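About us | Skillham Robotics Workshop

Home Courses Open days About us Contact

Who we are

Skillham is a small training school for people who want to work with robot arms. Adults mostly, some school leavers, some folks sent over by the places they work for. We teach simulation first, then the real arms in the back hall. Evening and daytime groups. No degree needed, no coding needed for the first course.

We started with one classroom and one secondhand arm that spent more time in pieces than in one piece. Now there are two halls, a sim lab and a kitchen that everybody complains about. More than 2,000 people have been through a course or a short workshop with us. Quite a few come back for the next one up.

The school is run by Sebastián Acuña. He used to install packing lines and still answers the phone like he's standing next to one. He teaches the first evening of every beginner course himself and wrote most of the handouts, so complaints about the handouts go to him.

What we teach

Beginner: how an arm moves, what the joints do, how to stop it. Jogging by hand, saving points, a first pick and place. You will hear the word "reach" a lot.

Intermediate: grippers, tool changes, planning a path with furniture in the way. Most of this happens in Clavura, our own simulation setup. It has workbenches and conveyor belts like you'd expect, but also living rooms, dining rooms and a kitchen. Home settings are harder. Chairs get left wherever and tables are never at a nice height.

Advanced: project work. You bring a task from your job or pick one off our list, and you get a sim desk and hall time to work it through. Last round somebody spent the whole course on folding dish towels. Got pretty far too.

Short workshops run in between. Safety refresher, gripper basics, an intro for teachers. Dates go up on the Courses page when we have them, sometimes a bit late, sorry.

The open day

Twice a year we open the doors. The last one was April 23, 2025 and it was our biggest so far – 433 visitors through the front desk, and we ran out of name stickers before lunch. Families, job seekers, two coachloads from local schools, a retired machinist who stayed till closing and asked better questions than the staff did.

How it goes, for anyone thinking of coming to the next one:

You check in at the front and get a slot for the sim lab. Slots are 30 minutes. While you wait there's the hall, where the instructors run the real arms behind the fence and talk you through what's going on. Then up the stairs to the lab, six desks, big screen at the front. An instructor loads a room in Clavura and the group talks over how to get the arm to where it needs to be. People shout things out. It gets loud.

This spring the lab theme was "robot at the dining table". We picked it after Güneş, a furniture and homewares company that sends us trainees, asked if we'd do something with ordinary rooms instead of factory stuff. Good call on their part. Visitors who went quiet in front of the factory demo had plenty to say about where a chair should go. 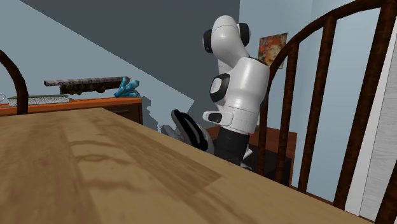

Clavura on the lab screen: white arm beside the wooden table, spindle-back chair on the right.

The questions that came up in the lab were the ones we spend weeks on in class. Does the arm go over the table or round it? How close is too close to a chair back? What does the wrist do if the elbow has to stay folded? One kid wanted to know if the robot minds the chair. The instructor said no but the chair might mind the robot, and then had to spend five minutes on collision checking.

We don't script the lab sessions. The instructor knows the room and the arm, and the rest comes from whoever is sitting there. Some groups get a plan they're happy with in ten minutes. Some argue the whole slot and leave still arguing. Both fine by us.

Downstairs the hall demo was run with Drevent, who service our arms and brought two of their technicians along for the day. They took the covers off a joint and let people look inside. Longest line of the whole day, that one. We'd like to have them back if they'll come.

What visitors asked us the most

Do I need to be good at math? Not for the beginner course. For the advanced one some geometry helps and we go over it with you.

Is it all on a screen? No. About half your hours are in the hall from week three on. Before that it's sim, partly for safety and partly becuase you can make the same mistake twenty times in an afternoon and nothing needs fixing.

Can my employer pay? Yes, lots do. Ask the office for the letter, we have one ready to go.

How big are the groups? Small. Everyone gets their own sim desk, and in the hall you work in pairs.

Will I get a job? We can't promise that. We do keep a list of companies who have asked to meet our students, and we pass it on at the end of the advanced course.

How we work

Short talks, long practice. Instructors walk the room. You get stuck, you put your hand up, somebody comes. If you miss an evening you can make it up with the daytime group that week – just email first so there's a desk.

Everything you build in Clavura stays in your account for a year. Open it from home, break it, fix it, send it to your instructor with a rude file name. Seen them all.

We try to keep fees down. There are 80 reduced-price places every year for people out of work or on a low income. Short form, no interview, and they do go fast.

The building

Front entrance is on the parking lot side, not the street side. Ramp and elevator both work. Hall shoes have to be closed at the toe, no exceptions, and that goes for open days to. We keep a box of loaners at the desk in most sizes, none of them pretty.

Coming up

Next beginner course starts in May, evenings. A few places left at the time of writing. Teacher intro the same month, daytime, free for local schools.

The fall open day doesn't have a date yet. The lab theme will probably be kitchens. If you want to hear first, leave your email on the Contact page or call the office, mornings are best.

Contact Fees and forms Directions Back to top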